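Reading time: 2 minutes

Groltbridge gripper trials

The Groltbridge gripper trials are a series of comparative tests of robot grippers on household fabrics. They are run by the robotics group at Vonenthorpe under Xiaoyan Duan, and began in September as a follow-up to earlier work at Stockdale on rigid packaging.

Five grippers have been tested, all on the same arm and with the same Bodavix controller. Each makes 400 attempts, divided between towels, shirts and heavy knitwear. A wrist camera records every attempt, and the footage is used to settle cases where the force readings are unclear.

An attempt counts as a success if the item is lifted, carried and released without a second grasp. Knitwear has given the lowest scores. The best two-finger gripper managed 69 per cent on it, mostly because thick folds slid out as the fingers closed. Softer finger pads helped with shirts but made little difference to wool.

Testing takes place in furnished rooms as well as at a bench – Duan has argued that bench scores alone say little about use in the home.
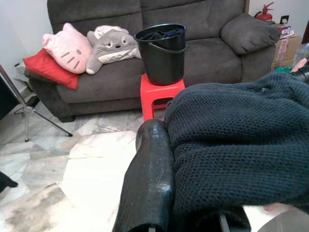

Strong reflections from polished floors can also upset the exposure of a wrist camera, and a large garment held close to the lens hides much of the room beyond it. Later runs added a second camera on a fixed stand. The controller settings were left unchanged so that results could be compared with the earlier ones.

We use cookies to improve your experience. Accept | Manage settings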